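Please Let Me Order for Myself

For 12 years I lived in a country where, when a group of friends goes to eat, every person looks at the menu, chooses one thing, and eats it. I was not born there, and in the beginning I found it cold. At my grandmother's table in Nadar the food was in the middle and you took. If you took too little, somebody put more on your plate, and that was the end of your opinion. So you would expect me to be happy that the restaurants in my city have now discovered sharing. I am not happy, and I would like to explain why.

It started, for me, with a dinner in April. My friend Jayanthi Murthy had passed a difficult exam, and six of us went to Zindlow, a place with high stools and very low light. The waiter came and asked if we had eaten with them before. I have learned to be afraid of this question. It means that the menu will be explained. The plates, he told us, were made for sharing, and they would come when they were ready, and he would recommend two or three for each person.

What came first was four small dumplings. We were six. I don't know if you have ever watched six polite adults look at four dumplings, but it is a long evening in one minute. Jayanthi said she was not so hungry. Aravind Bhat said that he had a late lunch. Neither thing was true, because I had walked there with both of them and we had talked the whole way about how hungry we were. In the end the dumplings were cut with the side of a fork, and the inside ran out on the plate, and everybody had a piece of wet dough.

I want to be fair. I know the arguments for this kind of eating, and some of them are good. You taste more things. A person who is afraid of trying octopus can try one small bite and pay only a part of the mistake. Cooks like it too. Ilango Pinto, who cooked for years in a hotel and now has his own small place, Paradano, told me that the big main course was a prison for him. "One fish, one sauce, one potato, every night," he said. With small plates he can change the menu in the afternoon if the market had good beans.

I believe him. But I notice that he was talking about his side of the door. On my side, the kitchen sends things when it suits the kitchen. The beans come alone and become cold while we wait for bread. The bread comes when the beans are finished. Then the table, which is always too small, gets four plates together, and we must hold our glasses in our hands like people at a reception.

And then there is the bill. At Zindlow it came to 46 for each person, divided equally, and this included Aravind, who doesn't eat meat and doesn't drink, and who had mostly eaten the beans. He paid and said nothing. I also said nothing, and I was ashamed about it on the bus home. When everybody orders one thing, the person with little money can choose the soup, and it looks like a taste for soup. When everything is shared, this person must make a speech about money in front of friends or pay for the lamb of other people.

My grandmother's table was a different thing, and it annoys me when a menu uses the word "family" to describe the dumplings. At her table there was too much of everything. That was the whole idea of it. You didn't need to calculate, and the slow eater was safe from the fast one. You also didn't pay. A family table where each spoon of rice has a price is only a restaurant with fewer plates.
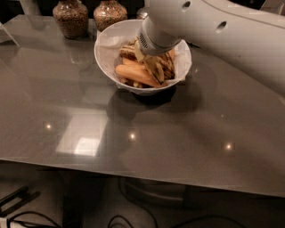
I don't ask for every shared dish to disappear. Some food was always for the middle of the table, and people managed it without instructions. Nobody has to explain a pot of mussels or a bread basket. A bowl lined with white paper, with orange fries in front and the browner ones heaped behind and a piece of toasted bread on the side, can stand between two friends for an hour while they complain about their jobs, and no one needs a knife to be fair. You take one, you talk, you take another. If I want more than you, it is my hand that goes out more often, and between friends this is permitted. My complaint is about the three scallops, the one egg, the small square of fish that has to be operated on.

There is still a place near me, Jurgate, where they do it the old way. You sit, you get a menu of one page, and you say what you want. Dace Kalniņš, who has the same table by the window most evenings, always takes the pork with sour cabbage and has never offered me any. I like her very much. Sometimes I see her look at my plate with interest, and then she says, "Is it good?" and I say yes, and if I want to, I cut her a piece.

This is also sharing. I would even say it is the better kind, because the food was mine first and I was free to keep it. I wish the waiter at Zindlow would let us have this small freedom. Bring me a whole plate, in front of me, at the same time as the others get theirs, and I promise I will be generous with it.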